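Palbridge Short Film Showcase Returns in November With More Films and Better Chairs

PRALOMTHORPE — The Palbridge Short Film Showcase will be back at the Menzies Theater this November, having survived another year of being held in a town where the most popular screen is the scoreboard. The program runs to 318 minutes over two evenings, with intermissions for those who have bladders.

Organizers received 170 submissions, a record, and watched every one of them to the end, including the one that was mostly a lake. The lake did not make the cut. A different lake did.

All the selected shorts were made within a day's drive of Pralomthorpe, most of them by people who also hold down a job doing something else. The opening night film, "Clomo," follows a traveling piano tuner who suspects his clients are letting their pianos go out of tune for the company. It was shot over one winter on a budget its director describes as "a used car, and I mean that literally, I sold the car." 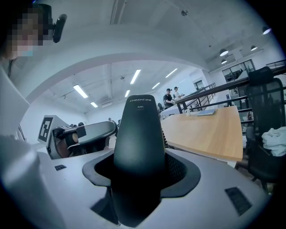
A Word From the Director

Kenna Dalgleish wrote, directed and edited "Clomo," and also plays the client with the bad upright. She trained as a sound recordist and came to directing late, after years of standing just outside the shot holding a pole.

"You hear a lot of directors from down there," said Dalgleish. "Mostly you hear them say it'll be fine. I figured I could say that."

The film will be shown with a live piano score, performed on the theater's own instrument. The piano has been tuned for the event. Dalgleish asked that it not be tuned too well.
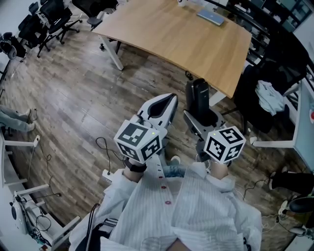 Her next project is a feature set in a ferry terminal, for which she has so far raised enough money to park at the ferry terminal. Anyone with deeper pockets is invited to find her in the lobby after the screening, where she will be the one near the cheese.

Prizes and Workshops

Five films will share the jury awards. The top prize is $900, which past winners have spent on festival entry fees, hard drives and, in one case, dental work. The audience award carries no money but does come with a very heavy plaque.

Free afternoon workshops will cover location sound, festival applications and how to feed a crew that has stopped speaking to you. Space is limited and sign-up is at the box office. Filmmakers under 18 get in free to everything, provided they agree not to tell the rest of us how they did the visual effects on a phone. 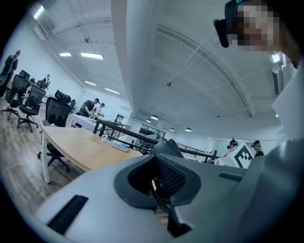

By the Palbridge Short Film Showcase Press Office

Doors at the Menzies open at 6 p.m. both evenings, with the first film at 7. Single-night tickets and two-night passes are sold at the box office and at the door, if any are left. The theater has replaced the seats in the first rows of the balcony, so patrons who remember the old ones may sit down without bracing.

Press passes and interviews with Dalgleish can be arranged through the showcase office at the theater. Mornings are best. She edits at night and answers the phone accordingly.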